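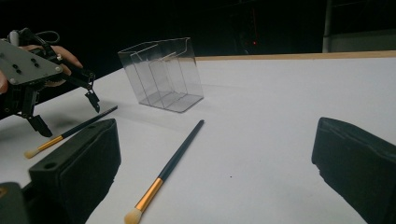
29/05/2023

I have been putting off the equipment budget since March, so I spent yesterday evening on it. We have to decide what to buy before the second round of recording, and I wanted the numbers in one place.

The big item is the hand-held grippers. Drelberg quoted 274 dollars for each one with the finger pads fitted. Cropper came in at 163, but you supply your own pads and cut them yourself. I have cut enough foam to know I don't want to do it every other week. Bláthnaid Ní Chonaill thinks the cheaper set is fine if we order the pads in bulk, and she may be right, but she isn't the one with the scissors.

We need them in pairs. The sorting tasks are done with two hands, and if one unit is down the whole session stops. I put 3 pairs in the plan, one of which is a spare. That was the hardest line to defend and I kept it in.

Pads get a line of their own this time. Last round I filed them under "misc" and ran out of misc. They wear at the lower edge first, and after that the covering starts to bunch up.
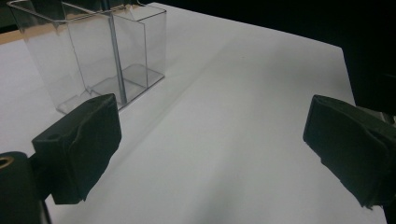
The props cost very little. Makeup brushes and a clear acrylic organizer came to less than the shipping on one gripper. I would still buy a second organizer of the same model now, in case the store drops it. Clear plastic is hard for the vision side and we want plenty of it, but it should be the same plastic from one session to the next. Changing the box halfway through the Rimitz set cost us days.

Lighting is the line I'm least sure of. Prulotham rents panels for 159 a month, and buying only makes sense if we keep going past the summer. I have put down the rental and left a note next to it.

Things I took out: a new table, a second laptop, the padded cases. The table we have is fine with the white top on it. The cases I may regret.

Still to do is a call to Drelberg to ask if they sell the left finger separately. If they do, the spare pair might go after all.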